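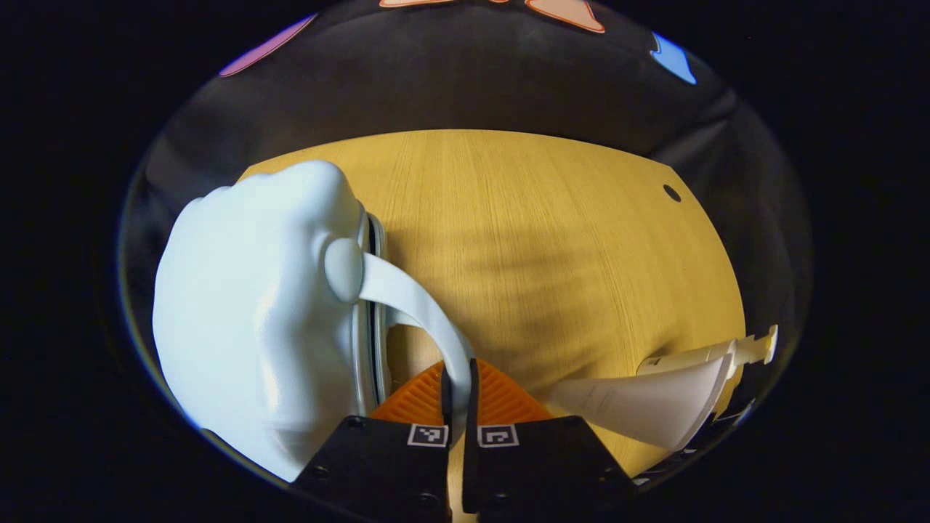

The Zidholm Rules are a set of good practice rules for recording demonstrations with hand-held grippers. In this method a person holds the gripper and does a task with it, and the recorded video is later used to train a robot arm. The rules were written by Rostam Najafi and Zohreh Pakzad at Sastus, a robotics laboratory in Zidholm, and were first published in January 2021. They are not a formal standard, and no certificate is given for following them.

Background

Before the rules, each group at Sastus recorded in its own way. When the groups tried to put their recordings together, many of them could not be used. In some the markers on the fingers were covered by tape, and in others the objects on the table were changed in the middle of a session without any note. Najafi checked 1029 recordings by hand and made a list of the faults. This list became the first draft, which had eleven rules. Pakzad reduced it to seven.

Content

The first two rules are about the gripper. Both fingers must carry a square marker, and both markers must be readable by the software when the fingers are open and when they are closed. The opening width is calculated from the distance between them. A finger pad with a torn rib must be replaced before the session continues.

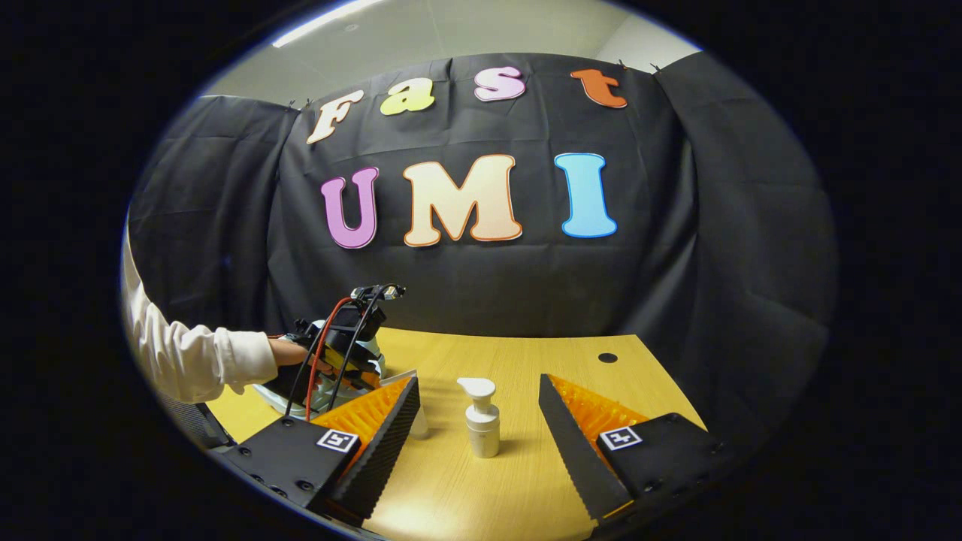

Hand-held grippers at a table with a pump bottle and a cloth backdrop.

The third and fourth rules are about the table. Objects that do not belong to the task may stay on it, but they must be written in the session sheet. A backdrop is allowed if it is fixed and does not move when people walk near it. Letters and pictures on the backdrop are also allowed. The first draft had forbidden them, and this was changed in February of the following year, after users at Pralberg asked for it.

The fifth rule says that the operator should move at normal working speed and should not stop to look at the camera. The sixth limits a session to 300 demonstrations by one operator, with a pause after 200. The seventh rule asks that failed attempts are kept and labeled, and not deleted.

Use

The rules are used at Sastus and at Pralberg, a company that makes packing machines. The Fallahi collection, with 3000 demonstrations of kitchen and bathroom objects, follows all rules except the sixth.

Criticism

The limit in the sixth rule has been called arbitrary, and Pakzad has agreed that it was chosen from experience and was not measured. Other users find that the rules say too little about lighting. A separate note on lighting was planned by the authors but has not been published.

See also

Learning from demonstration
Robot end effector
Fiducial marker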